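Module 3: setting up the simulated pick cell

These notes go with the Monday practical. The cell is a single Franka arm on a pedestal beside a table, and it runs in simulation on the Lesima server. Work in pairs.

**Before loading anything**

1. Open the Skikeck launcher and pick the bench profile. Leave the physics settings alone for now.
2. Check the base pose. The pedestal must stand clear of the table, or the arm will start in collision and drop into a fault.
3. Home the arm, then bring it over the near side of the table at low speed.

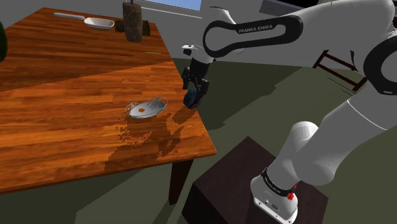 Save this pose as your safe point. Every later move starts and finishes there. If a joint reads more than 2 degrees off its saved value, home again and don't correct it by hand.

**Wrist camera and fingers**

The wrist view is the one to use for the last part of the approach. Both fingers should show at the bottom of the picture, one on each side of the target. If only one shows, the camera offset is wrong and has to be entered again under Tool.

Close the fingers in small steps. A rolled tape measure is a good test piece, as it is round and has a hole through the middle, and a bad approach angle shows up quickly. Run 26 trials and log each one.

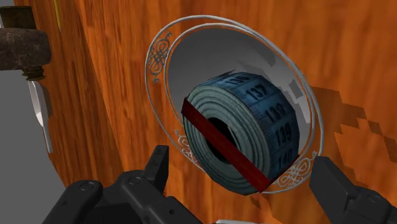

Valcárcel asks whether the log should include runs stopped by the operator. It should, marked S in the last column.

**Upkeep**

Clear the contact cache after 700 cycles. Copy your log to the Truratbridge folder before you close the session, as the server wipes local files overnight.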